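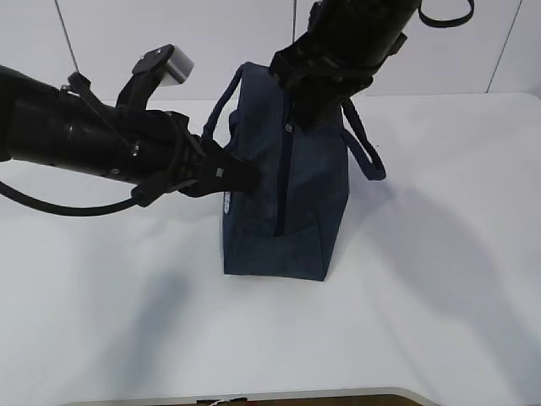
Both arms on the bag: left one by the handle, right one on the top edge.

10/26/21 – Prellcombe robotics club, bench notes

Bag day! After what felt like months of blocks and cups we finally got to try something floppy. The Oddale challenge sheet lists "open and close a soft bag" as the two-arm task for April, and Itsuki has wanted a go at it since the sheet came out.

Set-up as before. White table, left and right arms on the leader handles, one person driving and one calling. I drove first, Itsuki called, then we swapped. Yuto Sasaki sat at the laptop with the recorder and kept the log.

What I learned driving: the bag moves when you think about it. With a block you close the fingers and you know where you are. With cloth you close the fingers and the far side wanders off, so the second arm has to be there already, holding something, before the first one pulls. I kept wanting to do it all with one arm (old habit). Itsuki is much better at this than me and parks the idle arm on the rim straight away.

Grip force: started at the Brernex default, far too eager, the cloth bunched up in front of the fingers. Took it down to 43 on the slider and liked it a lot more. Please leave it there for now, and write it here if you change it.

The zip is the hard bit and also the best bit. You can't see it well from the table camera, so whoever is calling should have the wrist view up full size.

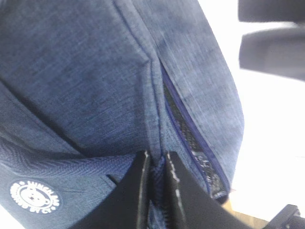
Wrist view, fingers closed on the bottom end of the zip. Bear logo lower left.

I love this view. You can see every thread in the weave, and you can tell when you've got zip between the fingers and when you've only got cloth. From the fixed camera I'd have been guessing. The bright side is badly washed out though, so exposure needs to come down before we record properly – Itsuki thinks locking it will do, I'd like to try moving the lamp as well.

Log says 1,174 frames kept from my turn and 2,765 from Itsuki's, which tells you who was the steadier driver. Yuto will trim the starts and ends and put them in the Berrada folder.

To do:
– lock wrist camera exposure, then redo one short run to compare
– tidy the cable loop under the left arm, I don't like how low it hangs
– 5 clean runs each before we try any training
– ask Itsuki to write down the rim-first trick properly
– try starting with the zip fully shut

Next turn at the handles is Yuto's, and I'm calling.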